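Pludis Color Words

A plain-text list of everyday color names, collected for people who write paint labels, craft instructions and catalog copy. Last updated November 21, 2018.

What is in the list

The file colorwords.csv has 348 rows, one per color name. Names were given by 77 people in Kidov, who were shown painted cards one at a time and asked what they would call the color if they were describing it over the phone. There were 30 cards. They could give as many words as they liked, and the spelling has been left as they wrote it, apart from stray spaces and capitals.

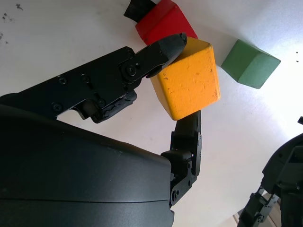 Yellow gave us the most trouble. People agree on lemon and on mustard, and they split on nearly everything in between. A painted surface like the one on the yellow cube, bright with a slight lean toward orange, could be filed under "school bus," "egg yolk," "warm yellow" or plain "yellow," and all four are in the list. Old paint makes it worse. Once there are pale chips and specks in a face, some people start naming the wear along with the color, and you get entries like "worn gold." We kept those but marked them with a y in the wear column.

Columns

name: the word or phrase as given
card: the card number it was given for
family: one of red, orange, yellow, green, blue, purple, brown, pink, gray, black, white
share: how many people out of every 100 would use it for that card, rounded to a whole number
wear: y if the name refers to the state of the surface, otherwise blank
note: free text, mostly blank

The family column was filled in by hand. "Teal" is under blue and "olive" is under green. Change them if your house style says otherwise.
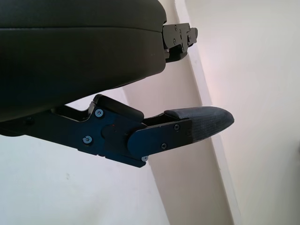

M. Sjöberg

I put the cards together from leftover sample pots made by Fomis, a small paint maker that has since dropped half the range. For that reason there are no product codes in the file. The cards were brushed with two coats and left to dry flat. Two of the browns came out glossier than the others, and I think that pushed a few answers toward "chocolate." I did not correct for it.

Known problems

Everyone was asked indoors, by a window, at different times of day. The light was not measured. Grays and off-whites are the least reliable rows for this reason, and the difference between "stone" and "putty" should not be leaned on.

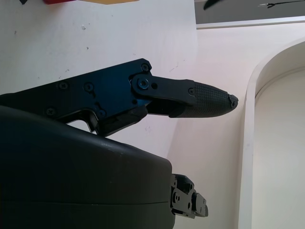
The same goes for black. Only one card was black, yet it drew names such as "ink," "coal" and "blue-black," and a file with a second black card would probably have sorted them apart. I may add one later. Nobody was tested for color blindness, and ages were not recorded.

A few names appear twice with different cards. These are not duplicates. "Rust" was given for both an orange and a brown, so it has two rows.

Changes

The August version had the share column as a fraction. It is now a whole number. Three misspelled family values were fixed, and the file is now saved as UTF-8.
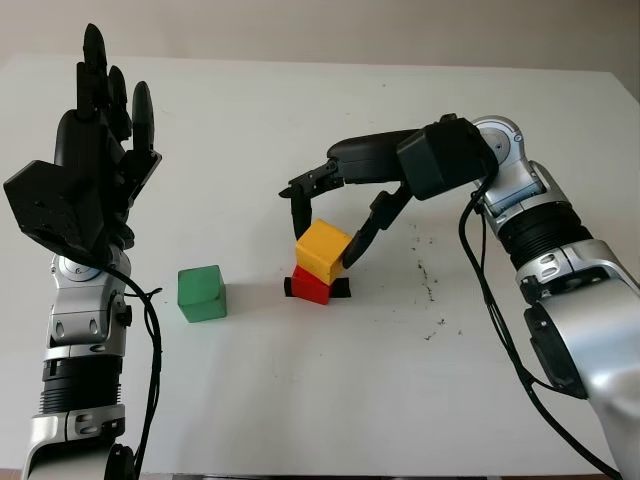 One user of the August version wrote that "cream" belongs under yellow, and that putting it under white made a search for pale yellows come back nearly empty. I have left it where it was and added a note to the row, so a search on the note column will now find it.

Use

Free for any use, paid or unpaid. If you print the list, please say it came from Pludis Color Words and give the version. Corrections to spelling are not wanted, as the spellings are part of the data. Corrections to the family column are welcome.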